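Clastmont Residence - Shared Dining and Activity Room
Furniture and Work Surface Inspection, with Comments

Date of inspection: February 20, 2023
Inspected by: Heather Rutherford
Reviewed by: Vaughan Kingi
Previous inspection: December

Scope: tables, seating, floor, and lighting in the shared room on the first floor. Kitchen equipment is covered under a separate form. Items are marked Satisfactory, Monitor, or Action Required.

1. Tables - stability
Satisfactory. All tables were tested by hand at each corner. The rocking reported in December at the table nearest the serving hatch has been corrected with a replacement foot.

2. Tables - load and fixings
Satisfactory. Frame bolts were checked and two were tightened. Tables are not to be used as steps or to support stacked chairs.

3. Tables - edges
Monitor. Edges were checked by touch with a cotton cloth, which snagged at one point on table 4. The spot was sanded smooth during the visit. It should be checked again at the next inspection.

4. Tables - top surfaces
Satisfactory, with comment. Tops are to be free of splinters, open cracks, lifting, and residue. Minor marks that do not catch a fingernail are recorded but do not require repair. Staff are reminded that pale, grained tops can make small marks hard to find, and that each top should be viewed from more than one side before it is passed.

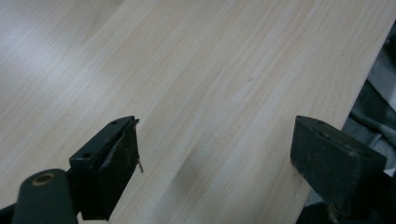

Cleaning is to follow the posted method: remove crumbs and grit with a dry cloth, wipe along the grain with a damp cloth and mild soap, then dry. Scouring pads and bleach are not permitted on any table in this room. Specks that remain after wiping should be entered in the room log with the table number, so that they can be compared at the next visit.

5. Glare and lighting
Monitor. Daylight reflecting from the tabletops may cause discomfort to residents with low vision. Blinds are to be adjusted before the morning activity session. Ebony Trevaskis has asked that seating plans take this into account, and the request is supported.

6. Chairs
Action Required. One chair has a loose rear leg and has been tagged and removed to the workshop. It must not be returned until it has been re-glued and signed off by Hemi Katene. The remaining chairs are in sound condition.

7. Floor and walkways
Satisfactory. The route from the door to the serving hatch is clear. Chair glides were examined and 19 were replaced. Spare glides are kept in the workshop - they should not be mixed with the larger size used in the lounge.

8. Storage of activity materials
Monitor. Scissors and craft knives were found in an unlocked drawer. They were moved to the locked cabinet, and the drawer has been relabeled. Activity leaders are to confirm at the end of each session that the cabinet is locked.

Actions
Chair repair: Hemi Katene.
Recheck of edge, table 4: Heather Rutherford.
Reminder to activity leaders: Ebony Trevaskis.

Completed forms are to be filed under reference 847 and a copy placed in the room log.

Related items
Kitchen Equipment Inspection Form
Lounge Seating Inspection, with Comments
Approved Cleaning Products for Shared Rooms
How to Tag and Remove Damaged Furniture
Room Log - Blank Pages for Printing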